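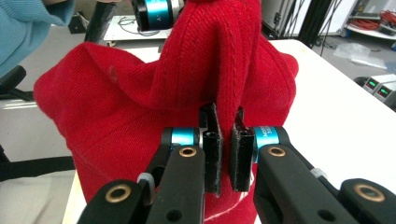
Wäsche falten ist für mich DIE Königsdisziplin der Haushaltsrobotik. Ein Teller ist ein Teller. Ein Pullover sieht nach jedem Anfassen anders aus! 🧵

Roter Strick auf weißem Tisch, zwei schwarze Fingerplatten klemmen den Stoff unten an einer hochstehenden Falte. Genau bei diesem Moment werde ich jedes Mal nervös. Eine Lage erwischt oder zwei?

Menschen fühlen das beim Reiben zwischen Daumen und Zeigefinger. Ein Greifer mit zwei Fingern muss es sich irgendwie aus dem Kamerabild holen – oder Glück haben.

Ich führe seit Juni eine Liste mit Faltversuchen aus öffentlichen Videos, inzwischen 317 Stück. Ohne Schnitt und bis zum fertigen Stapel: 148. Das ist viel mehr, als ich erwartet hatte!

Handtücher laufen richtig gut. T-Shirts meistens. Strick ist zäh, der dehnt sich, rollt am Saum ein und hängt beim Anheben durch. Kapuzen: bitte nicht fragen.

Cor Geerts hat mir dazu geschrieben, in der Wäscherei in Skikby wäre ihm das alles viel zu langsam. Da gehen an einem Vormittag etwa 554 Teile über den Tisch. Verstehe ich. Zu Hause ist mir das Tempo aber völlig egal, von mir aus faltet das Ding die ganze Nacht.

Also, können Maschinen das schon? Handtücher ja, Pullover an guten Tagen. Bettlaken mit Gummizug kann ich selbst nicht, da bin ich mal still.

Wer ungeschnittene Videos mit Strick oder Wolle kennt: her damit, auch die missglückten – die sind oft die spannenderen!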